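关于我们

大家好，我是这家小店的老板娘，店名叫 Skurar，卖的是手工酸面包和一点点别的东西（说是一点点，货架其实已经快塞不下了）。常有客人一边等面包出炉一边问我，你们这个名字到底怎么念、什么意思？念“斯古拉”就行，意思嘛，没有意思，是我跟我先生在一张超市小票背面随手拼出来的，当时觉得念着顺口，就用到了今天。

我以前在外贸公司做单证，每天对着提单和信用证，跟面粉八竿子打不着。开始养酵种是有一年一月份，天特别冷，酵种放在厨房三天没动静，我急得把它搬到热水器旁边，半夜起来看了两回。第一只面包烤出来像块砖头，切都切不动，我妈拿它压了一个礼拜的酸菜缸。第二只也没好到哪去。到了第八只，总算有点样子了，我高兴得给全家群发了一长串语音，没人听完。

那罐酵种我给它起名叫 Cirno，现在店里每一只酸面包都还是从它来的。熟客进门会先问一句“Cirno 今天怎么样”，比问我还勤快！

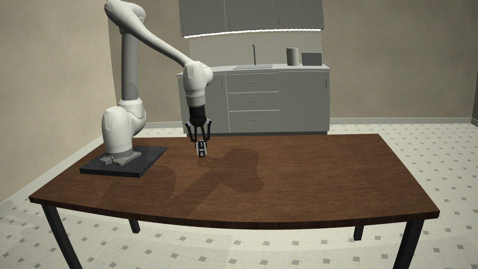

刚开始我只在小区里卖，前一天晚上接龙，第二天早上自己提着袋子一栋一栋送。后来接龙的人越来越多，家里那台烤箱一次只能进两只，我从凌晨三点烤到中午，先生说再这样下去电表要先退休。于是就有了现在这个店面，在 Marikar 市场后门那条小路上，隔壁是修鞋铺，对面卖活鱼。位置不算好找，第一次来的朋友请认准我们那扇绿色的木门，门把手有点松，往上提一下再推。

店里的面包师傅是 Vitalii Fedoruk，我们都喊他老维。他原来是来买面包的，买了三回，第四回跟我说：你的黑麦面包发过头了。我当时挺不服气，让他进来揉一个给我看看，他真的洗了手就进来了。那天下午我们两个做了满满一案板的面团，他讲冷藏发酵，讲水温，讲他外婆怎么用炉子的余温烘面包干，中文说到一半没词了就用手比划。现在黑麦、荞麦和所有带籽的款都归他管，我插嘴他是不听的。

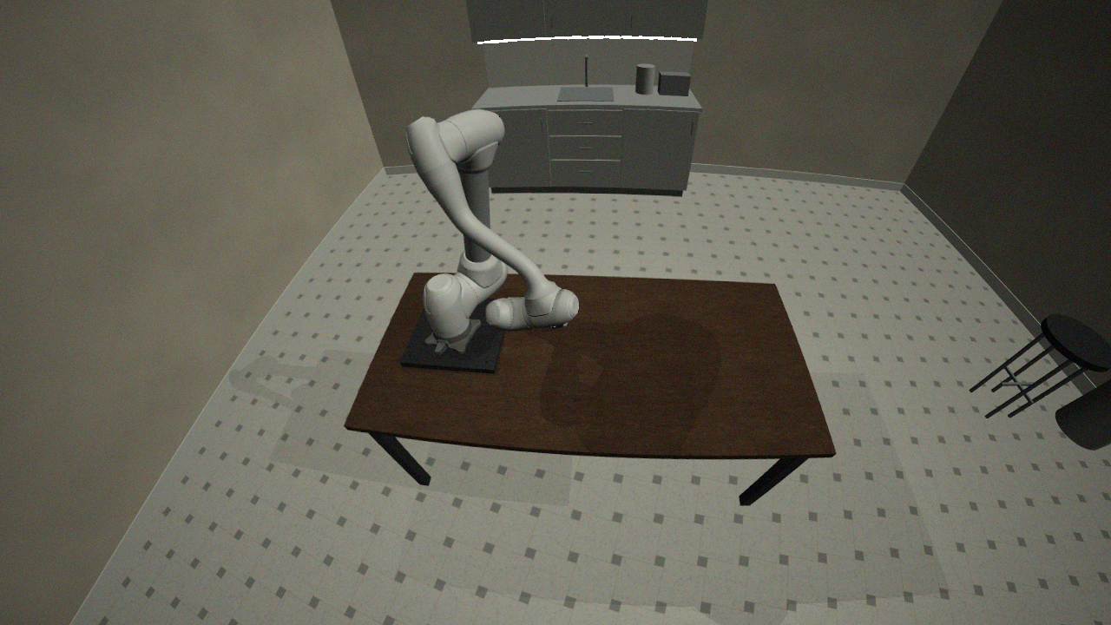 阅读时间：约 8 分钟

说说面粉吧，这是我最爱唠叨的部分。我们主要用两种，一种高筋白面粉，一种石磨全麦，全麦是从 Etden 磨坊拿的，他们一周磨一次，磨完当天装袋发过来。石磨粉脾气大，每一批吸水都不太一样，梅雨天和秋天更是两个样子，所以我们没办法给您一张永远不变的配方表。有时候您会觉得这周的全麦比上周湿润一点，您的感觉没错，就是面粉的缘故。

盐用的是海盐，糖基本不放，甜口的款式会加蜂蜜或者红枣泥。油的话，佛卡夏里有橄榄油，别的面包就是面粉、水、盐和 Cirno。对坚果过敏的朋友一定要提前跟我讲，我们厨房不大，核桃和芝麻天天在用，我不敢跟您保证完全没有沾到。

很多人嫌酸面包太酸、太硬，尤其是家里的老人。我婆婆就是，她只认软软的白吐司。后来老维专门做了一款牛奶老面吐司，酸味很淡，边也薄，婆婆尝了一片没说话，又拿了一片。这款现在每周二、周五有，卖得比什么都快，想要的话最好前一天留言。

去年我们一时兴起，把卖出去的面包认认真真记了一年账，年底翻出来一看，光是那款最普通的乡村面包就有 3,008 只。我拿着本子愣了好一会儿。想想当初压酸菜缸的那块砖头，真是有点不好意思。

除了卖面包，我们每个月开一次小课，一次最多收 13 个人，再多案板就站不开了。不用带东西，穿件不怕脏的衣服来就好，围裙店里有。上课的内容很简单，认识酵种、和面、折叠、整形，中间等发酵的时候大家坐下来喝茶吃面包，聊着聊着常常就忘了看钟。走的时候每个人可以分一小罐 Cirno 带回家。养死了也别难过，回来再分一罐就是了，我自己都养死过它的好几个“弟弟”。

当天没卖完的面包，晚上七点以后半价，再剩下的第二天早上切片烘成面包干，就是老维外婆的那个做法，撒一点盐和迷迭香，配粥都好吃（真的，您试试配白粥）。 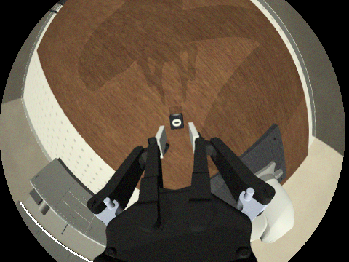
怎么找到我们

从 Marikar 市场正门进来，一直走到底，看见卖豆腐的摊子右转，出后门就是了。开车的朋友麻烦停在市场的停车场，门口那条路窄，送鱼的车要进出。

营业时间是周二到周日，早上七点半到晚上八点，周一我们休息，Cirno 不休息，所以周一您要是看到店里亮着灯，那是我在喂它，敲门我会开，但是真的没有面包卖。

预订请加店里的微信，或者直接打电话，上午我手上都是面粉，可能接得慢一点，您多响几声。整只的面包可以帮您切片，要厚要薄说一声就行。寄外地也可以，天热的时候我们只寄全麦和黑麦，吐司就不寄了，路上容易闷坏。

有什么想吃的、想问的、觉得哪款不好吃的，都欢迎来店里跟我说，说老维那几款不好吃的，请当面跟他讲。

本页更新于2024年6月18日，星期二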